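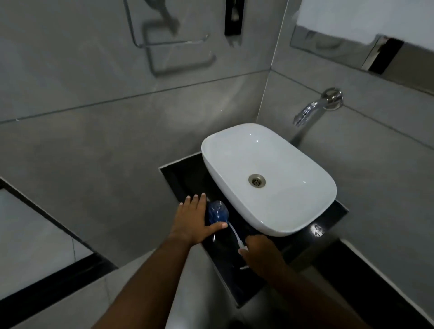 Se a bancada é preta e brilhante, o pano tem de ser seco e limpo, senão fica tudo com riscos de calcário - foi o comentário que me deixaram na entrada anterior, a lápis, sem assinatura, e com um ponto de interrogação grande ao lado da palavra "esponja". Pronto, aceito! Troquei a esponja pelo pano de microfibra e risquei a linha antiga.

Maio, 8 e tal da manhã, casa de banho pequena do Flunton. Continuo com a lista de acabamentos. O lavatório de pousar está no sítio e gosto mesmo dele ali, branco contra o azulejo cinzento, com os cantos arredondados que são uma maravilha para limpar (no Iklow eram em esquadria e passei lá uma tarde inteira com uma escova de dentes). O rebordo da frente fica um bocadinho saído em relação ao preto, confirmar no desenho se era para ser assim.

A peça azul com a haste branca: tratei dela em cima da bancada, à frente do lavatório. Para a próxima ponho uma toalha por baixo, que o preto risca só de olhar para ele. E atenção à pecinha branca pequena, que fica ali pousada e é levezinha - já perdi uma igual no Woo e andei de joelhos à procura dela atrás da sanita. Uma tampa de frasco serve de tabuleiro.

Torneira de parede: o espelho redondo cromado vai mostrar as dedadas todas. Passar o pano no fim de tudo, nunca antes. Ainda não medi a distância da bica ao ralo, fica para a tarde. No caderno do Pledico tenho apontado 19 cm, mas o lavatório era outro e não me fio.

Faltam também o silicone à volta da bancada (o cinzento, não o transparente, já discutimos isto que chegue) e uma fotografia da grelha do ralo para quem for encomendar as sobresselentes. Se alguém levar o pano de microfibra, devolva-o ao balde verde, por favor!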